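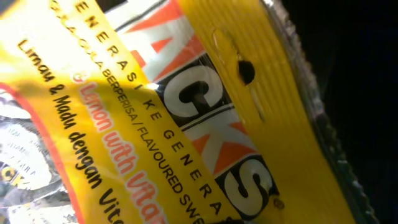
Posted by Wiriya

Second page of pictures from the Lultton robot club, and we're still on the sweets! If you missed the first lot, our project this term is teaching the arm to deal with floppy shopping, the stuff that bends and slides and never sits the same way twice. We started on tins and boxes like sensible people, got a bit cocky, and moved on to bags.

The yellow one is our favourite test bag by a mile. Lemon and honey sweets, "GENERASI KE GENERASI" in black running alongside the logo, and a film so shiny that the light goes white on it if you catch it at the wrong angle. We all know the wording off by heart now, in both languages. The crimped edge at the top is handy because the fingers can get a decent pinch on it, but the plain yellow bit next to it creases when you so much as look at it, and then the software (which we call Bratus, long story) gets in a muddle over where the bag stops.

We've got 374 tries with bags saved so far this term. Some are lovely. Some are me driving with the controller upside down, and yes, I've been asked to delete those, and no, I haven't got round to it.

The box is the newer part. It's a dark grey thing with straight sides, and the job with that one is working in a tight gap beside a wall. Out on the bare table you can come at a bag from wherever you fancy. With the box there's a panel in the way and a lot of shadow, so you have to line both fingers up before you go anywhere near, and you need more patience than I've got after nine in the evening.

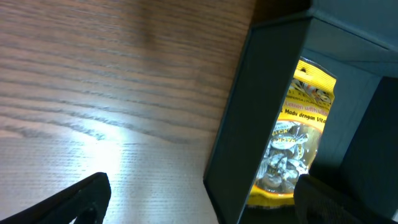 I like the box job best out of everything we've done, even though it's the slowest. You creep up on it, stop, check the view, creep a bit more. One of the younger members is miles better at it than the rest of us - she turns the wrist first and then moves in, where I always do it the other way round and end up nudging the side. I'm trying to copy her.

The table gives us some grief too. It's a nice bit of wood grain but the glare off it is dreadful, so in December we had a go with the blinds down and a desk lamp. That only moved the bright patch somewhere else. Bratus was fed 1,236 views of that tabletop before it stopped getting excited about the shiny bits, and it still has its moments.

Next up is the Grorkach challenge, where teams have to pack a basket against the clock with things they haven't seen before. We're going in with two drivers and a spare set of fingertips. Bags of crisps are on the practice list after this, then a net of oranges if somebody remembers to bring one. I'll put up page three once we've had a proper go at the crisps, and please don't eat the test sweets, we're down to our last full bag!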